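Communiqué de presse — 18 octobre 2024

Tandoda ouvre son atelier de remise en état d'ordinateurs de bureau

Ça y est, on ouvre ! Je monte et démonte des PC depuis 2000, et j'avais envie depuis longtemps d'un endroit où les gens viendraient le faire avec moi. Ce sera au 201, rue Dilley, deux soirs par semaine, avec le soutien de la maison Egilsson (merci à eux pour les établis !).

Le principe est simple : vous apportez votre vieille tour, on la couche sur la table, on retire le panneau latéral et on regarde ce qu'elle a dans le ventre.
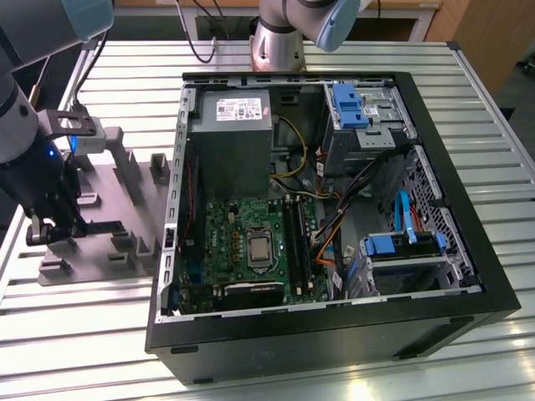

On commence en général par le processeur et son refroidisseur — vieille pâte thermique à nettoyer, pâte neuve à poser — puis on passe à la mémoire, aux câbles, au lecteur optique si vous y tenez encore (moi, j'y tiens). Comptez deux heures par machine, parfois plus quand on bavarde !

Les pièces irrécupérables partent chez Fumer, notre partenaire pour le recyclage. Inscriptions sur place, premières séances en décembre.

Contact presse : l'atelier Tandoda, 201, rue Dilley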